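Handling Data Collection: Rules for Hand-held Gripper Work
Unit 4 handout, Fletville short course in practical automation
Revised 2020-05-09

4.1 What the rules cover

These notes apply to any session in which a person works a two-finger gripper by hand and the recording is kept for training or testing. They don't cover fixed arms, which have their own guarding rules (Unit 6). Read them with the Prevuvov checklist, which you should have printed already. If the two disagree, follow the checklist and tell me.

4.2 Before you start

Clear drinks and open food off the work surface. Sealed packets are fine as objects.

Wipe the finger pads. Dust and grease change the grip far more than people expect, and a session recorded with greasy pads can't be compared with one recorded with clean ones.

Close the fingers fully and open them fully, twice, at the start of every recording. Do it away from the objects.

Write the object list before the session, in ordinary words. "Snack packet, green, large" is good enough. "Item 3" is not.

4.3 Soft packaging

Most of the trouble in the September group came from packets and pouches. A box gives you two flat sides. A bag gives you a different shape every time you touch it, and a pile of bags hides most of what you want to grip. The working rules are:

a) Approach with the fingers wider than the object. Do not push the pile aside with the back of a finger to make room. If you need room, make that a separate move and log it as one.

b) Grip a filled bag on its body. Crimped ends are allowed only for small packets, and the log must say so.

c) Stop closing when both pads touch. Crushing the contents counts as damage even if the bag stays shut.

d) Lift straight up for the first part of the move, then travel. Dragging a packet across its neighbours is a fault, and so is flicking it.

e) Leave the pile as it falls. Tidying between moves spoils the record -- the next person will assume the gripper did it.

Mixed packets on a white table, with the pads either side of the one at the centre:
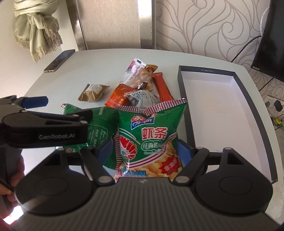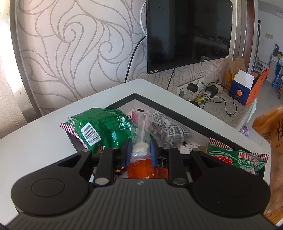

Bushra Janjua disagrees with rule (e) and has asked me to put her view in the handout. She says that leaving the pile alone is right for a short run, but that over 100 moves the packets work their way to the edges and you end up recording the same easy pick again and again. Her group at Contreras resets the pile every 50 moves, by hand, with the recording stopped, and notes the reset in the log. She would make that the rule and drop the present wording.

I have left (e) as it stands for this term. If you do reset, do it her way, with the recording stopped and a line in the log.

4.4 Logging

One line per move: object, grip point, result. Use only the result words on the checklist (held, slipped, dropped, damaged, abandoned). Do not write "OK".

Failed moves stay in. More than 200 lines were deleted from the Flonard set by someone who thought they were being helpful, and the set had to be collected again. A slip is a result like any other.

If you lose track of the line number, leave a gap and carry on. Don't guess.

4.5 People and hands

One person, one gripper. Where two grippers share a table, agree beforehand who moves first, and say "clear" out loud when you have withdrawn.

Keep your free hand off the objects while recording.

Never pass an object to someone by gripper. Put it down and let them pick it up.

Rest when your wrist tells you to. A tired hand gives jerky approaches, and they show in the data.

4.6 For next time

Bring one log sheet of your own with at least five failed moves on it. Read 4.3 again and mark any rule you think you broke. We will spend the first part of the session on grip points for small packets, then start Unit 5 (trays and lids).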